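Turnine Town Supporters Board > First Team > Haldane out for how long?

turnstile_ted
October 19, 2018

Club statement is up. Greer Lennox has "undergone a minor procedure" and will return "in due course." That's the whole thing, two lines and a picture of the badge. We have lost our only center half who can head a ball and they've given it less space than the new pie menu.

Anyone heard anything real?

rudance_road_end

Thread title says Haldane.

turnstile_ted

I know what the thread title says. I started typing about the manager and changed my mind halfway. Mods can fix it if they're awake.

northbank_moira

My cousin cleans at the training ground and she says hernia. Whether that's one side or both she couldn't tell me, and I didn't like to press her over dinner.

OldWistel

Hernia would fit. He's been running like a man carrying a wardrobe since July. I said so after the Mac Suibhne Cup game and was told on this very board that it was "his natural gait."

rudance_road_end

It was his natural gait. He ran like that when we signed him. He ran like that in the video the club put out to persuade us he could run.

pivot_foot

Most players I can think of are back from a hernia op in 4 weeks or so if it's the simple kind. The trouble is clubs say "minor procedure" for everything from a toenail to a new leg. Remember when Haldane was asked at the fans' evening what was wrong with the keeper and she said he was "managing a situation"? The situation was a broken hand.

northbank_moira

To be fair to Jean Haldane, she's the manager, she isn't his doctor, and she isn't obliged to read his chart out to 300 people eating sausage rolls.

OldWistel

She isn't. But she could have stopped picking him with one. He was out there in goal flapping at corners like he was shooing wasps.

turnstile_ted

Can we get back to center halves. Who plays at Wistel? It's the only away game I've bought a ticket for this season and I would like there to be a defense.

pivot_foot

Options as I see them:

Move the left back inside. He's tall enough. He also hates it there, and you can tell, he keeps drifting back out to his touchline like a dog going to its basket.

Play the kid from the reserves. Good feet, shouts a lot, weighs as much as my lunch.

Go three at the back and hope the confusion spreads to the other side.

rudance_road_end

The kid. Has to be. What is the reserve team for if we never use it?

OldWistel

It's for playing against other people's reserve teams. I've watched the kid three times this fall. Lovely passer. Their number nine would fold him up and put him in his bag.

rudance_road_end

You said the same about Lennox when he was nineteen. I could find the post.

OldWistel

Please don't find the post.

rudance_road_end

"Won't make it, bottles headers." Found the post.

northbank_moira

Oh that is lovely. I'm having that on a mug.

OldWistel

I was going through a difficult time. We'd just been relegated.

turnstile_ted

Attendance last home game was 2,049, by the way, and I would guess a good half of them came for Lennox or came with somebody who did. If he's out until after Christmas they'll be opening one turnstile.

pivot_foot

They already open one turnstile. The other one has had a cone in it for two seasons. I think the cone has a season ticket.

hallway_physio

Long-time reader, don't post much. I work in a hospital, not on the club side of things, and I've never met Lennox, so take this for what it's worth. "Minor procedure" and "in due course" is how a club talks when the surgeon hasn't given them a date yet. I wouldn't read more into it. With a footballer the question is less when he can jog and more when he can twist, jump and get landed on by somebody bigger. Jogging comes early and everyone gets excited by the training photos. The getting landed on takes longer.

northbank_moira

Thank you, a grown-up at last. Is it all keyhole now, or do they still open you up? My dad had his done years ago and he's got a scar like a zipper.

hallway_physio

Both still happen. Depends on the patient, the surgeon and what the hospital has. 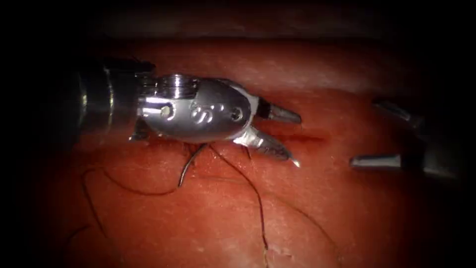 Lennox's comeback will get rushed if the club follows its usual pattern, and I'd worry more about that than about which method his surgeon used. Plenty of people on here seem to think small cuts mean you can play by the weekend. A lot of surgery does go in by way of instruments like the one coming in from the left there, a dark cylindrical shaft with a ribbed metal collar, and people hear that and think it's nothing. The outside can look like very little while the inside still has healing to do, and the inside is the part he needs when a striker backs into him. So if Haldane names him on the bench early, I would not be cheering.

turnstile_ted

I was eating.

pivot_foot

Same. Soup.

northbank_moira

I asked the question so I've only myself to blame. Very informative though. So when would you have him back, if it was up to you?

hallway_physio

It isn't, and I don't know what he's had done, so I'm not putting a number on it. When he can take a full week of contact training and not look like he's carrying OldWistel's wardrobe.

rudance_road_end

I disagree with the doom, for what it's worth. He's fit, he's young, he lives like a monk. Some players just heal. He played the last half hour against Rudance with a boot missing a stud and never said a word.

OldWistel

He said several words. I sit near the dugout.

pivot_foot

There's also the small matter that we have no money and no backup, so he'll be back the second he can stand in a straight line. We all know it. Haldane knows it. I don't blame her for it either, she's got a squad you could fit in a minivan.

hallway_physio

I would blame her for it a bit.

northbank_moira

I wouldn't. If the player says he's fine and the doctor says he's fine, what's she supposed to do, call them both liars?

hallway_physio

Players always say they're fine. The keeper said he was fine.

OldWistel

Wasps.

turnstile_ted

Right, I've emailed the club and asked if they could possibly tell us which part of him it was. Got an automatic reply thanking me for my interest in hospitality packages.

rudance_road_end

How much are they?

turnstile_ted

More than the game's worth with the left back in the middle.

northbank_moira

Update from the cousin: he was in this morning, walking about, had a cup of tea with the kit man and went home again. She says he looked cheerful enough but took the stairs one at a time.

pivot_foot

That's his natural gait.

OldWistel

Who's driving to Wistel? I've a seat going if somebody will split the gas, and I leave at ten sharp. No singing before the bridge.

rudance_road_end

I'll take it if I can bring the mug.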